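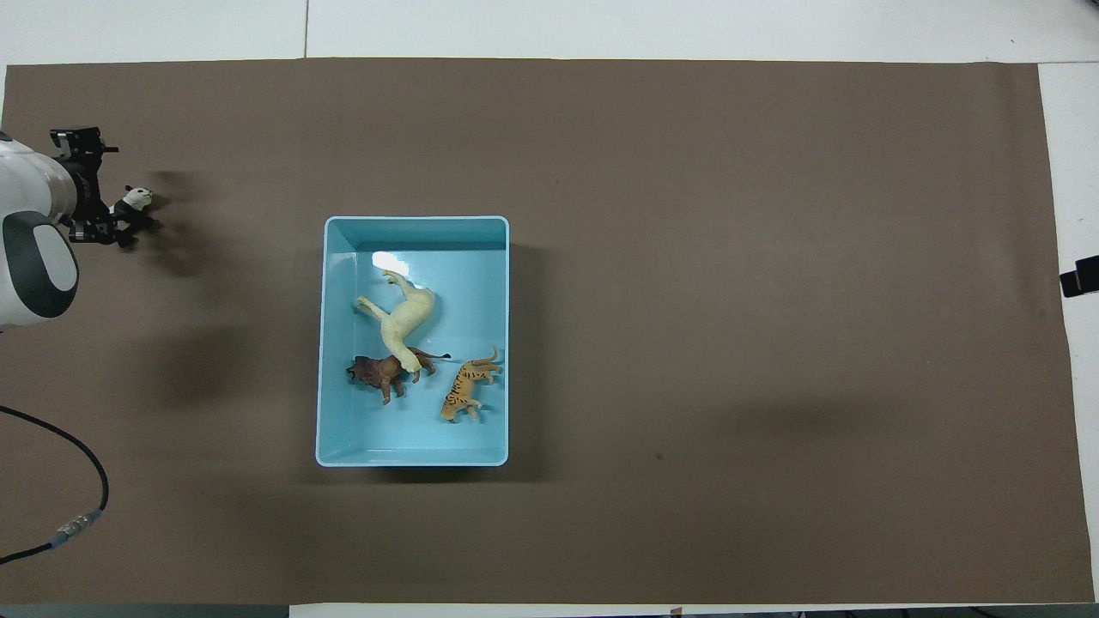
The Orus two-finger gripper from Horkton is sold as an end effector for light bench work: small parts, samples, teaching cells. We bought one in December and have been using it for pick-and-place with toy animals, a load that is cheap, irregular and hard to damage. The panda is the easiest of the set. Its upright body gives the fingertips something to close on, and it can be held vertical at the very tip of the gripper. The horse, lion and tiger are usually presented lying on their sides in a light blue plastic bin, and there the geometry gets less friendly, particularly where the horse's legs overlap the lion.

Mechanical. The gripper is black, built from angular brackets with small fingers, and weighs 641 g on our scale with the adapter plate fitted. Fit to the arm flange was good. The four mounting screws are supplied, the dowel pin is not. Play at the fingertips was below what we could measure with a dial gauge when new and is still small. The finger pads come off with a 2 mm hex key and can be swapped without rehoming.

Control. Position and force limit are set over a serial link, and the supplied Python package covers both. The force setting is a unitless value from 0 to 255, with no curve in the manual to convert it. We settled on 77 for the figurines. Below that, the tiger rotated in the grip when lifted by the tail end. Much above it, the pads marked softer parts from another job. The grip-detected flag is reliable on bodies and poor on legs, where the fingers close nearly to their stop and the firmware reports an empty hand.

Test. Ritva Mäkelä ran 163 picks over several sessions, all from the same bin, with a person rearranging the figures between cycles. There were 33 failures. Most were picks on overlapping figures, where the fingers closed on two parts at once or pushed the lower one along the floor of the bin. The sloped inner walls cost a few more: with a figure resting against one, the outer finger touches plastic before the pads reach depth. Glare on the glossy bin also upset our depth estimate, but that is a camera and lighting problem and I have not held it against the gripper.

Documentation. Adequate for wiring, thin on everything else. The register table in the PDF disagrees with the package source in two places. The source is correct. Mustonen, the reseller, answered our question on this the next day and sent a corrected page.

Alternatives. The Plodari gripper we had on loan opens wider and has a proper force scale, but it is bulkier at the knuckles and would not go into the corners of this bin at all. For open trays I would take the Plodari. For narrow containers and single objects, the Orus.

Firmware at time of test was the version shipped with the unit. Spare pads are sold in pairs, and the softer grade is worth ordering with the gripper.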